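Workshop notebook, Room 2, household objects bench
Entry for May 2018
Kept by: Judite Calado. Read and countersigned: Eduardo Godinho.

Purpose of entry

To record the condition of the pine table and the objects kept on and near it, before the bench is handed over to the Brika group. The previous full entry dates from November and is held under sheet 2238. Where that sheet and this one disagree, the present entry is to be followed.

1. Table surface

The top is to remain bare pine. A proposal to cover it with the grey Fliken mat was considered and declined, as the mat hides small parts and lifts at the corners. The knots and darker blotches in the wood are natural marks and are not to be entered as stains. Colleagues working close to the surface should note that the grain reads very warm under the present lamps. Colour comparisons are therefore to be made at the window.

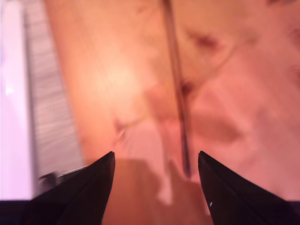 2. Back row

The objects along the wall keep their present order: white box, tissue box, basket, large water bottle. The wicker basket is to be lifted by the rim when loaded, the handle having creaked in earlier use. E.G. asks that nothing be stored in it overnight. The bottle stays against the wall and is not used for drinking. Replacement tissues are in the Jotetti cupboard, second shelf. Any pattern of box is acceptable.
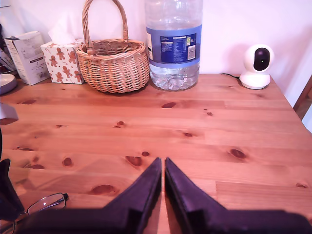
Back of the table: gingerbread tissue box, wicker basket and water bottle.

3. Spectacles

One pair, thin black metal, entered as item 3104. The following applies to handling:

Fold the arms only when the pair is to be put away.
Do not rest the lenses on the wood.
Clean with the Bagheri cloth, never with a tissue.
Check the hinge screws before each session and enter the result on the card.

E.G. queries whether a second pair should be bought. J.C. is in favour, the nose pads on this type being easily bent. Decision left open.

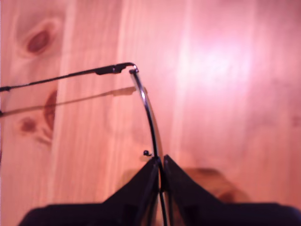 Item 3104, hinge and rim, with one nose pad visible.

4. Remainder of the room

The floor between the table and the window is to be kept passable at all times. Cables are to be run along the wall where their length allows. The slots of the round metal floor fitting must not be covered by bags or boxes. The ukulele remains on loan to the bench until the handover and should be moved out of direct sun on bright days. Curtains may be left open during work. The slatted chair stays with the room.
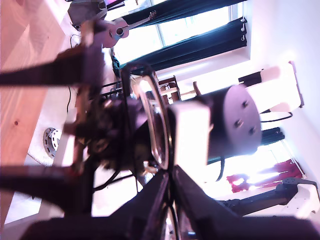
Window side, with the ukulele in front of the teal curtains.

5. Outstanding

Hard case for item 3104: to be ordered.
Shelf label for the basket: J.C.
Copy of this entry to the Brika group, together with sheet 2238.
Allow 6 working days for comments before the page is closed.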